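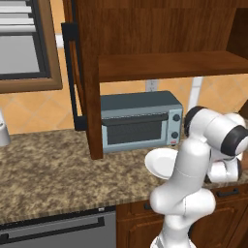
Figure 2. The simulated kitchen used in the toaster oven tasks, with the white arm at the counter and the plate in front of the oven.

4.2 Counter tasks

The second group of tasks takes place at the kitchen counter. We chose this part of the kitchen for two reasons. The distances are short, so the arm does not need a moving base, and the objects are close to each other, so a small mistake in one motion soon disturbs the next one. In the earlier study of Ellis the plate and the appliance were tested on separate counters. We kept them together, as shown in Figure 2, and the plate stays near the front of the toaster oven.

Each trial begins with a short written instruction. The controller, which we call Tijani, must open the oven door by its handle, place the plate inside, and close the door again. The knobs are not part of the task. We tested them in a pilot in July, but the contact model for small round parts was not stable enough and we do not report those results.

We ran 360 trials in total. In 123 of them Tijani completed all the steps without any correction. This number is lower than we expected from the results with single steps, where opening the door alone was successful in almost every trial. Most failures came from the order of the work. The controller often picked up the plate first, and then it had no free gripper for the door. A person in the same situation puts the plate down again, but Tijani continued to push against the glass until the time limit of 40 seconds was reached.

A second kind of failure concerns the shape of the plate. The rim is shallow, and when it was taken from the side the plate turned in the gripper. The Zimix planner, which served as our baseline, had the same difficulty. It recovered more often, as it was allowed to release the object and try a new grasp. We later added this option to Tijani, and the results are given in Section 4.4.

The kitchen itself was built by Kenza Hegazy in the Unport simulator. The cabinet above the oven was kept in all trials, although it leaves less space for the upper part of the arm. Removing it would make the task easier, but many real kitchens have such a cabinet and we wanted the same limit here.

On the basis of these trials we cannot say that the controller is ready for household work. It can do the separate motions, and it still fails when it must decide which of them comes first. The tests with changed plate positions are described in the next section.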